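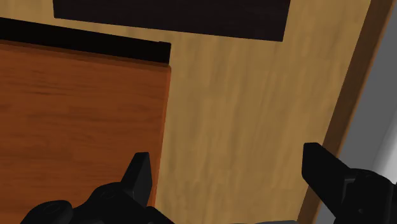 The Second Table

Before the students of the Galtitz evening course may touch the real arm, they must spend many hours with one that exists only on a screen. The virtual gripper has two black fingers, and below them lies a wooden surface with long streaks in the grain. For a beginner it looks easy. You move, you close, you lift.

"In the first week everybody closes the fingers on air," says Renu Goel, who teaches the course. She does not correct them quickly. She prefers that they look again at the gap between the fingers and find the mistake alone.

The class has 11 students this year, and they work in pairs, with one group of three. Their project is called Skalard. It is a small program that must learn from human demonstrations how to approach a flat panel from the side. In April the group had recorded 78 demonstrations, and Kenta Morikawa, a second-year student, watched all of them again at home.

"I saw that we all come from the right," he told me. "So the program also came from the right, even when it was a bad idea."

They threw out many recordings and started again, this time with a rule: each pair had to change its starting position after every try. Bernice Eshun wrote the rule on the whiteboard, and it is still there, a little erased by sleeves.

The tilted view is another difficulty. In the simulator the straight edges of a panel run at an angle, and the hand wants to follow them. Nuria Arrieta, who studied furniture making before she came here, had less trouble than the others. She is used to judging a board with her head on one side – in the workshop she did it every day.

On the evening of my visit, 2023-07-13, two students were arguing about how slowly a finger should move near an edge. Goel listened from the door and let them continue. The real arm waits in the next room, and the first pair will have its turn after the summer break.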